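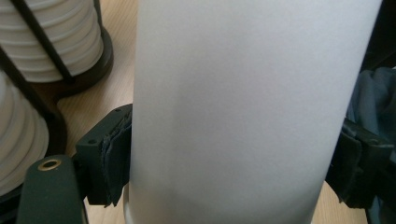

3.2 표면 표기와 물품 분류

가정 내 물품 정리에 관한 선행 논의는 대체로 라벨이 붙은 물품을 전제로 한다. 참여자는 상품명이나 용량 표기를 읽고 주방, 욕실, 창고 가운데 한 곳을 고르며, 이 과정은 대개 짧게 끝난다. 표기가 없는 물품에서는 판단의 근거가 형태와 색, 표면의 질감으로 옮겨 간다. 그림 1의 흰색 원통형 물체는 보이는 면에 글자나 로고가 없고, 표면은 매끈하고 무광이며 고운 가루 같은 질감을 띤다. 윗부분의 테두리와 바닥이 모두 드러나지 않는 각도에서는 뚜껑의 유무도 알 수 없으므로, 본 연구에서는 이러한 경우를 '무표기 원통형'으로 따로 부호화하였다.

분류 과제에는 Flelgate 물품 목록에서 추린 300개 품목을 사용하였다. 이 가운데 127개가 원통형이었고, 무표기 원통형으로 부호화된 것은 19개였다. 나머지 원통형 품목에는 인쇄된 문구, 스티커, 각인 중 하나 이상이 있었다. 색상은 흰색 계열, 투명, 기타로 나누었으며, 조명에 따라 옅은 회색으로 보이는 표면도 흰색 계열에 포함하였다. 한쪽 가장자리로 갈수록 어두워지는 음영은 곡면에서 흔히 나타나므로 색상 판정에서 제외하였다.

참여자는 품목을 하나씩 확인한 뒤 보관 장소를 정하고 그 이유를 한두 문장으로 적었다. 응답 시간에는 제한을 두지 않았다. 무표기 원통형에 대한 응답은 욕실과 주방으로 크게 갈렸다. 욕실을 고른 참여자는 흰색과 무광 표면을 세면용품과 연결하였고, 주방을 고른 참여자는 원통이라는 형태 자체를 양념이나 건조식품 용기의 특징으로 보았다. 같은 품목을 두고 "화장품 같다"와 "소금통 같다"는 응답이 함께 나온 경우도 있었다. 판단을 미루고 '임시 보관'을 선택한 응답은 표기가 있는 품목보다 무표기 품목에서 많았다.

부호화는 Garnholm 분류표를 따르되 질감 항목을 무광, 유광, 판정 불가의 세 단계로 줄였다. 원래의 분류표는 무광을 다시 두 단계로 나누지만, 예비 조사에서 부호화자 사이의 일치도가 낮아 하나로 합쳤다. 재질은 눈으로 확정하기 어려운 경우가 많아 기록하지 않았다. 예비 조사에는 약 100개의 응답을 사용하였으며, 이 응답은 본 분석에 포함하지 않았다.

무표기 품목의 크기는 분석 변수로 삼지 않았다. 전체 높이가 확인되지 않는 자료가 섞여 있어 같은 기준으로 비교할 수 없기 때문이다. 보관 장소별 응답 분포와 참여자의 자유 기술은 3.3절에서 다룬다.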